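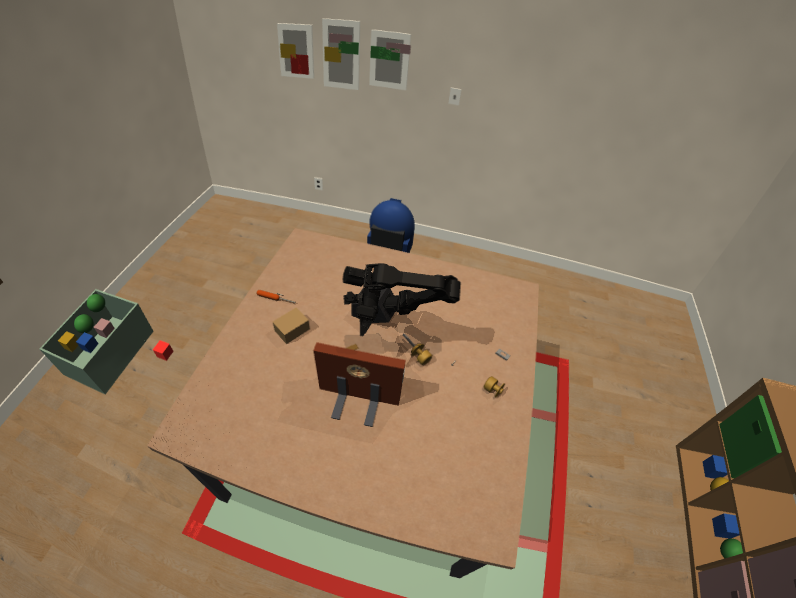 Pre-show check, Tistetti, Stoltport studio theatre, March run. The sprung floor comes first, and I'd like it checked by someone who hasn't already decided it is fine. Walk all of it in socks, upstage to downstage. Keep a screwdriver with you, an orange-handled one like that on the table shows up well against black vinyl if you put it down. Signed sheet to me before the dancers warm up.

1. Floor panels level at the joins
Comment: Passed, with doubts. Jitendra Chaudhary calls the upstage left join "settled". I could feel it with my heel. Recheck before the evening show.

2. Vinyl taped along every edge
Comment: Passed. Tape is new downstage, old everywhere else.

3. Wing lights secured, safety bonds on
Comment: Failed. 2 bonds missing stage right. The hire sheet from Tendel says all supplied. Perhaps they were.

4. Cables clear of entrances
Comment: Passed after moving one. It will creep back.

5. Flown gauze, load and fixings
Comment: Not accepted. Pathak quote a limit of 2,000 for the bar but the label gives no unit - kilos, I assume, and I'd rather not assume. No one goes under it until we have that in writing.

6. Blackout exit, blindfold section
Comment: Vikas Srivastava says the dancers know the route. They know it with the work lights on. Run it twice in the dark.

7. Audience count
Comment: Limit is 50 with the side bench out. Bench was in.

8. Haze
Comment: Passed at low setting. The floor felt slick near the machine - mop and test again at 6.30 pm.

Items 3, 5 and 7 still open.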